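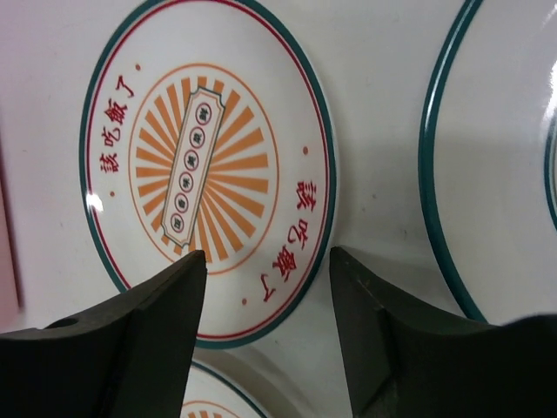 Wednesday, Nilloveck workshop. Crockery and rack layout, second entry. The set under review is the decorated tableware obtained through Modise for the Brundale kitchen study. The sunburst plate, with the teal outer band and the thin red line inside it, has been adopted as the reference piece. Its lettering, 该吃饭了 ("time to eat"), is repeated on opposite sides, so a half turn is easily misread in the notes. Orientation shall be recorded from the plaque across the center.

Plates are to be set out flat on the white tabletop, with the rack kept toward the back left. 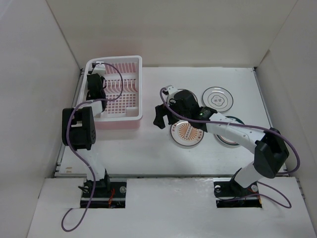

Pink dish rack, back left of the tabletop.

Spacing between plates remains at 30 mm — the earlier value of 20 mm left too little room at the rims. Each plate is to stand on edge between the dividers.
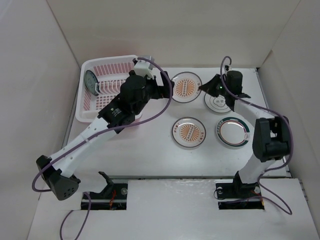
The glaze is to be checked for chips under the Zirnix lamp before the set returns to the cupboard. Outstanding: 2 spare racks on order, and felt for the shelf.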